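Werkstattbuch, 03/08/2022
Betrifft: Handgreifer-Kit von Kevavix, Leihstellung, Bewertung vor Kaufentscheidung

Das Kit liegt seit letzter Woche bei uns, zwei Handgreifer mit Kabelsatz, Software und Zugang zum Auswertedienst. Angebot: 2.095 Euro netto für das Paar, der Dienst kommt ab dem zweiten Monat mit 244 Euro monatlich dazu. Letzteres steht im Angebot auf Seite drei, klein, unter »Betrieb«. Im Telefonat war davon keine Rede.

Was uns verkauft werden soll: Man macht die Hausarbeit von Hand mit den Greifern vor, der Dienst bereitet die Aufnahmen auf, und am Ende soll unser Arm in Treltidau damit Geschirr räumen können. Den letzten Schritt glaube ich erst, wenn ich ihn sehe. Für das Vormachen allein habe ich mir jetzt den Küchenplatz genommen, mit dem Geschirr, das dort ohnehin steht.

Mechanik: besser als befürchtet. Die Gelenke haben kein fühlbares Spiel, die Backen schließen parallel, zumindest unbelastet. Unter Last habe ich noch nicht gemessen, die Messuhr ist in der anderen Werkstatt. Der Hebelweg ist mir zu lang. Nach einer halben Stunde zieht es im Daumenballen, und ich habe keine kleinen Hände. Im Prospekt heißt das »ermüdungsfreies Arbeiten«. Mit Strickhandschuh geht es etwas besser, nur rutscht der dann am Griff.

Fingerpads: gerippt, blau. Auf Stoff greifen sie gut. An glasiertem Geschirr bin ich unsicher. Bei flach liegenden Tellern muss man mit einer Backe unter den Rand, und dafür ist das Pad eigentlich zu dick. Auf einem Tuch geht das noch, der Stoff gibt nach. Auf der blanken Platte habe ich den Teller meistens nur vor mir hergeschoben. Das sollte man wissen, bevor man die Videos des Herstellers zum Maßstab nimmt – dort liegt unter jedem Teller eine Matte.

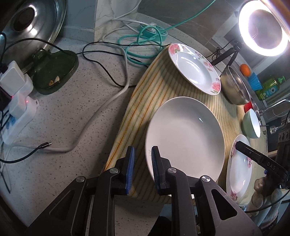 Greifer am tiefen Teller, rechte Backe über dem Rand, linke außerhalb über dem Tuch. Rechts der zweite Greifer über der schmalen geblümten Schale.

Licht: Ringleuchte nach Anleitung aufgebaut, hinten rechts auf dem kleinen Stativ. Die Anleitung verlangt »gleichmäßige, helle Ausleuchtung« und schweigt zu Reflexen. In den Tellern spiegelt es aber kräftig, beim weißen mit Blumenrand mitten in der Mulde. Ob die Auswertung das verträgt, war per Mail nicht zu erfahren. Die Antwort lautete, das System sei »robust gegenüber Umgebungsbedingungen«. Nachfrage läuft. Nächstes Mal Leuchte gegen die Wand drehen und vergleichen.

Kabel: ärgerlich. Für ein Handgerät hängt viel zu viel dran. Platz neben dem Spülbecken ist knapp, und mit den vorhandenen Steckdosenleisten und Ladegeräten hat man schnell ein Knäuel auf der Arbeitsplatte. Eine Akkuversion ist laut Kevavix »in Vorbereitung«, ohne Termin. Für Dauerbetrieb in der Nähe von Wasser unterschreibe ich so nichts.

Software: Import lief beim zweiten Versuch durch. Von den 579 Durchgängen, die Kevavix als Beispieldatensatz mitliefert, ist kein einziger als Fehlversuch markiert. Entweder greift dort niemand je daneben, oder es wurde aussortiert. Wir brauchen gerade die Fehlgriffe. Das Feld dafür gibt es in der Maske, es lässt sich aber nur nachträglich und einzeln setzen.

Zum Vergleich: Drirkumham bietet die Greifer ohne Dienst an und legt die Zeichnungen offen. Preis noch offen, Anfrage ist raus. Mogensen hat abgewinkt, liefert erst ab größeren Stückzahlen.

Stand: kein Kauf zum jetzigen Zeitpunkt. Rückgabe der Leihstellung bis Ende August möglich.

Offen:
Backen unter Last messen
flachere Pads anfragen, sonst selbst fräsen
Reflexe mit gedrehter Leuchte prüfen
Kündigungsfrist des Dienstes schriftlich geben lassen
Handschuhe mit Gumminoppen bestellen, Größe 10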